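Waste Sorting Habits in Shared Student Houses
Student project report, Yaowalak Sombatkul
Oct 13, 2023

1. Background
In our town the students must separate plastic, cans and glass at home. Many of them come from places with other rules, so mistakes are common. My project studied the houses on Prellen street and Noiphan street during 21 days.

2. Method
I visited six houses and checked the sorted waste. In total I recorded 1643 items. Each item was marked as correct or wrong according to the Zilitbridge town guide.

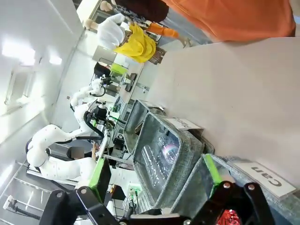
Figure 1. Gray fabric bins with the labels "Plastic" and "Can".

3. Results
Glass was the easiest material for the residents. Most mistakes were made with food wrappers, which many people put together with cans when the surface was shiny. In the interviews, residents told me that the town guide is too long and they read only the first page. 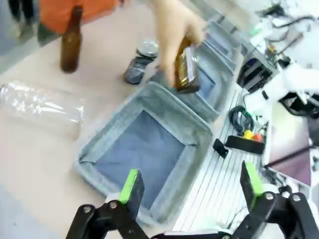 The houses on Noiphan street had fewer mistakes than the houses on Prellen street. I think the reason is that they have a short list on the kitchen door, but I could not test this in the time I had.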